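# Larncombe Chores: a README for the pouring set

Hi! If you got here from the Larncombe front page, you probably want to know one thing, and so did I when I started: can a robot arm do the boring stuff around the kitchen yet? My short answer is "a little, slowly, and please don't give it your good glasses." The longer answer is in the data, so help yourself.

## What you get

The set has 3000 short runs of small tabletop chores: pick up, put down, move over, pour. Of those, 200 are water pouring runs, and they're the ones most people write to me about. Each run comes in its own folder with:

- video from 2 cameras, a fixed one and one on the wrist
- the joint and gripper log (plain CSV, one row per step)
- a one-line note typed by me at the time, typos included

The notes are worth reading before you filter anything! I used them to vent, but there's real information in there, like which runs I restarted and which ones I'd throw out if I were less sentimental.

## So can it do chores?

Folding a dish towel: no. I tried for most of January and I have a folder of sad little heaps to show for it (not included, sorry). Stacking bowls: yes, if they're all the same. Wiping a counter: kind of, but it doesn't know when it's done, and neither did my script.

Pouring is the one I keep coming back to. People do it half asleep. The arm has to hold a thin bottle without crushing it, find a glass it can barely see, tilt, and then stop at the right moment, and the stopping is where my own code falls apart. Clear things are hard for depth sensors, so I leaned on color video and the wrist view a lot more than I'd planned. The Velville baseline (in `/baselines`) treats a run as good if the water ends up in the mug and the bottle gets set back down standing. I think that's generous, but it's a place to start.

## Loading it

Run `python load.py --task pour` and you should get a list of run folders. Up to 6 runs load at once before my laptop starts complaining; yours may do better. If you train on the pouring part, keep both views of a run in the same split. I mixed them up in my first try and got a lovely score that meant nothing at all.

## Known problems

- The wrist clock drifts. Line the videos up with `sync.py` first.
- Water levels aren't measured anywhere, so don't ask the labels for them.
- Reflections fool the Griffiths segmenter pretty often. Hand-fixed masks are in `/masks_v2`.

## The pouring setup

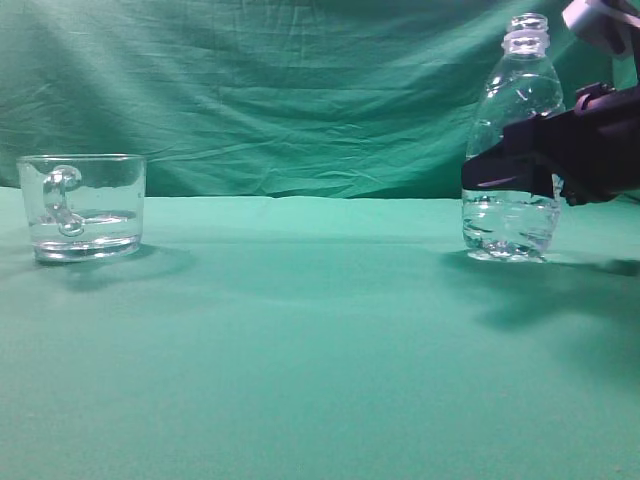
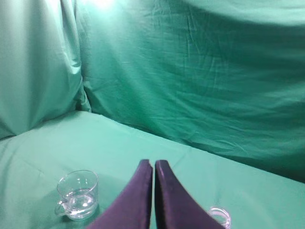 *Pouring task, two views: gripper on the bottle in the first, wrist camera with the mug off to the left in the second.*

Last edited 25 September 2019

Related items
Larncombe Chores: bowl stacking
Velville baseline notes
Griffiths masks, version 2
Zatitel gripper log format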